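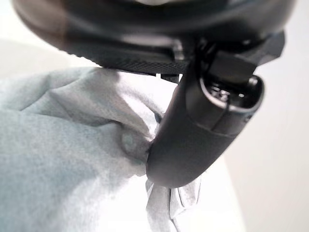 I've had the Flisero gripper kit since the start of June and I keep finding excuses to stay up with it. You get the fingers, a wrist camera, a bag of screws, 2 spare covers and a manual that was clearly written by someone who already knew how it all went together. Fitting it took me an evening. Gorazd Kos, who had one before me, managed it over lunch and has mentioned this more than once.

What I wanted it for was cloth. Boxes and cups are fine, my old gripper did those, but soft things always beat it. The Flisero has blunt, rounded fingertips, so you can push right down into a towel and gather a bit up before closing (the old one had square ends and just skated across the top!). I ran 150 picks over a weekend with whatever was in the airing cupboard, and it dropped 15. Most of those were one very thin tea towel. I'm delighted with that.

Grumbles: the software from Vesel forgets my grip settings every time it updates, and the cable is too short for my bench, so I've ordered a longer one from Stavine. The wrist camera sits so close that the fingers go blurry, though the fabric itself comes out lovely and sharp.

Next job is getting it to fold a flannel in half. So far it folds it in something.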